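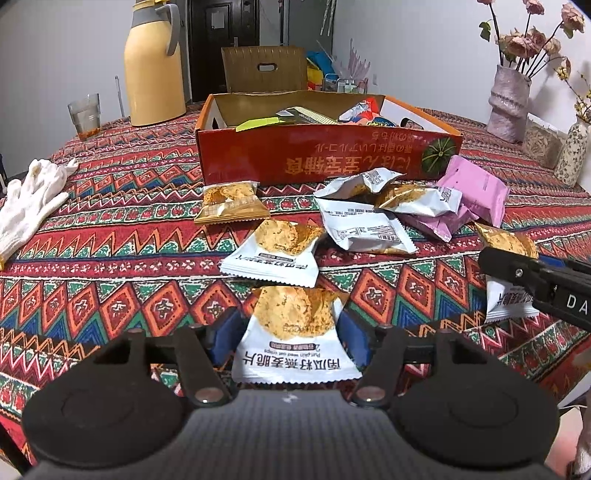
*Pumpkin seed oat crisps and other packets on the table, with the open carton behind.*

**Packing and household chores: is the equipment ready?**
Members' discussion board, Iltham Association for Workplace Automation
Opened September 5, 2022

---

**R_DeGraaf** (board moderator)

Members are invited to comment on the following matter before the autumn equipment review. The association has received two inquiries, one from a residential care home in Rirkthorpe and one from a contract packer, each asking whether a machine can now be relied upon for light handling work. The care home has in mind clearing a table and putting dry goods away. The packer has in mind returning loose pouches to a carton.

The two requests look different on paper. In my opinion they are largely the same request. Small soft packages lie on a surface in no order, and they are to go into a box that stands beside them.

Members are asked to state whether they speak from operation, from evaluation, or from general knowledge. Commercial offers should be sent to the office and will be removed from this thread.

Riet De Graaf

---

**goossens_f**

I speak from operation. Our site has run a Fludurine pouch cell since April. It picks filled pouches from a belt and places them in shelf cartons. On a good shift it handles 715 pouches without an operator touching the line, and the supervisors are satisfied with it.

I would ask members to note what that cell is given. The pouches arrive one at a time, face up, on a plain gray belt. The carton is held by a fixture. If a pouch arrives folded, it is rejected to a tray and a person deals with it at the end of the hour.

None of those conditions is met on the table at the head of this thread. The packets at the right lie across one another, and one of the white ones is back up. The cloth beneath them has more color in it than the goods do. I would decline to quote for that work with the equipment I have.

Frans Goossens

---

**s.noh**

I speak from evaluation. I agree with Mr. Goossens about his cell, and I disagree with the conclusion he draws from it. A belt cell was designed around a fixed presentation. It should not be the measure of what a general-purpose arm can do in 2022.

Patterned backgrounds are a smaller obstacle than they were. In our tests at Iltham, an arm with two fingers and a camera at the wrist found foil pouches on a checked cloth nearly as well as on a bare bench. Where it lost time was in the grasp. A foil pouch with air in it slides away when the fingers close from above. The same pouch taken across its width, with a pad on each side, generally comes up.

The front packet in the picture is placed favorably for such a grasp. It lies directly between the pads with open cloth in front of it. I would expect a competent system to manage that one. The smaller pink packet, which lies partly under a white one, I would expect to fail on the first attempt and possibly the second.

I therefore suggest that "ready" be answered by item and by position. A single yes or no for the whole table will mislead the care home.

Soon-im Noh

---

**M_Jansen**

I speak from general knowledge, having managed domestic services for a number of years before moving to procurement.

The discussion so far concerns the packets. A housekeeper would look first at everything else. There is a drinking glass with liquid in it toward the left, next to a tall jug. There are roses in a vase on the other side and a smaller vase nearer the edge. I would not allow a new employee to sweep an arm across that table on the first day, and I do not see why a machine should be held to a lower standard.

The cost of a dropped cracker packet is nil. The cost of a glass tipped over a tablecloth is a change of linen, and in a care home it may also be a wet floor and an incident form. Reported success rates rarely separate the two. When a supplier states that an arm succeeds at nine picks in every ten, I wish to know what happened on the remaining one.

Maarten Jansen

---

**s.noh**

Mr. Jansen's question is a proper one and I can answer it in part. In our evaluation a failed pick was, in most instances, a pouch left where it was. We recorded two cases of an arm striking another object. Both occurred during the retreat after the grasp, when the pouch was already held and the planned path took no account of how far it hung down.

I accept that neither case involved a full glass. We did not place liquids on the bench.

---

**goossens_f**

With respect, that is the difficulty. The bench is cleared of liquids for the evaluation, and then the result is read aloud in a meeting on household use.

I should also like to return to the carton. It is a low open one, red at the front, and it already has several things in it: something bright yellow-green at the left, a package in the middle, and a crinkled bag toward the right. My cell places into an empty carton to a fixed pattern. Placing into a part-filled carton is a separate skill. The machine has to judge what room is left and whether the contents may be pushed aside.

A person does that with the back of the hand. Our supplier has been asked for an equivalent motion and has so far provided a slide presentation.

---

**koster.r**

I speak from operation, although in distribution and at a smaller scale. Verschueren employs me to oversee returns handling, where goods come back in whatever state the customer left them.

I should like to support Ms. Noh on one point and Mr. Goossens on another.

On the first, item-by-item reporting is correct and should be made compulsory in the review. We keep a simple sheet with four columns: lying free, touching another, partly covered, and inside something. Any supplier who demonstrates to us fills in the same sheet. It has shortened our meetings considerably.

On the second, putting things into a box that is already in use has been our weakest area by far. Our arm will release a pouch above the opening, and if the pouch comes to rest standing on end against the side wall, the arm considers its work complete. Strictly speaking the pouch is in the box. The lid will not close.

I would also raise the matter of reading. The lettering on the front packet faces away from the gripper, and the nearest of the bunched white packets has its small print and nutrition table uppermost. If the instruction is only "put the packets in the box," the text is of no consequence. If the care home wishes like to be kept with like, the machine must identify a product from whichever side it is shown. The white packets with the cracker printed on them resemble one another closely enough that I would want each one confirmed from its lettering.

Riet Koster

---

**M_Jansen**

Ms. Koster's sheet would be of use to my office. May it be shared with members?

I would add a fifth column for belongings. A pair of white knitted gloves lies on the left side of the table. An instruction to clear the table would include them if read literally, and they plainly do not go in with the crackers. In a residential setting this is the most frequent cause of complaint against human staff, and I see no reason to suppose machines will escape it.

---

**koster.r**

The sheet may be shared. I will send it to the moderator without our company heading. I have no objection to the fifth column, although I would call it "leave alone."

---

**s.noh**

I have no objection either. I do wish to record a reservation about the direction of the thread. Each contribution adds a requirement, and each requirement is reasonable, and the sum of them describes a person with 10 years in service. The packer did not ask for that. The packer asked for loose pouches to be returned to a carton on a bench which the packer controls. For that customer, I would recommend a supervised trial this year.

For the care home I would recommend waiting, or a much narrower task. Handing over items one at a time to a member of staff would be a sensible beginning.

---

**goossens_f**

I can support a supervised trial for the packer on two conditions: that the pouches are spread before the arm begins, and that the time spent spreading them is charged against the machine in the report. We omitted that in our own first report. The operator was spending a good part of each hour straightening pouches at the head of the belt, and the savings looked better than they were.

I continue to disagree about the word "ready." If someone must stand beside it, I would not use the word.

---

**s.noh**

By that definition the dishwasher is not ready, as it must be loaded by hand. I am content to leave the word out of the review and state the task, the conditions and the result.

---

**R_DeGraaf** (board moderator)

The contributions are noted with thanks. The office will proceed as follows.

- The packer will be offered a supervised trial, with preparation time recorded as Mr. Goossens requests.
- The care home will be advised that table clearing is not recommended at present – the presence of glassware and residents' belongings will be given as the grounds.
- Ms. Koster's sheet will be circulated with the additional column, under her wording.

Mr. Goossens and Ms. Noh have not agreed on terminology, and the review will carry both views. Members with operating experience of part-filled cartons are asked to post it below, including unfavorable results. The thread remains open.

---

**M_Jansen**

One correction for the record. The Rirkthorpe inquiry, of which my office holds a copy, also mentions refilling jugs at the table. I assume that is covered by the same advice, but it should be stated in the letter.

---

**R_DeGraaf** (board moderator)

It will be stated in the letter.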